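Spielküche sauber halten - kleine Tipps aus unserem Haushalt

Die Spielküche von unseren Kindern ist jeden Tag in Gebrauch, und so sieht sie auch aus. Ich wasche die Teile alle 3 Wochen, im Oktober und im Winter öfter, wegen der Erkältungen.

Zuerst lege ich alles auf einen Tisch und sortiere nach Art: Töpfe und Geschirr, Lebensmittel, Geräte. So merkt man schnell, welches Teil noch unter dem Sofa liegt.
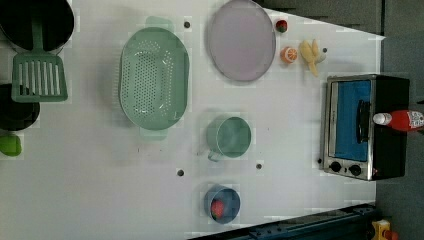 Vasylyna Horobets schreibt dazu, dass sie das Obst nie lange im Wasser lässt. Hohle Teile laufen bei ihr voll und trocknen dann tagelang nicht. Sie wischt nur mit einem feuchten Tuch.

Bei dem Sieb und dem Pfannenwender nehme ich eine alte Zahnbürste, damit komme ich gut in die Löcher und Schlitze. Der kleine Ofen darf nicht ins Wasser - ich reibe ihn mit einem Tuch ab, und um die Drehknöpfe gehe ich mit einem Wattestäbchen. Die Becher stelle ich zum Trocknen auf den Kopf, am besten über Nacht.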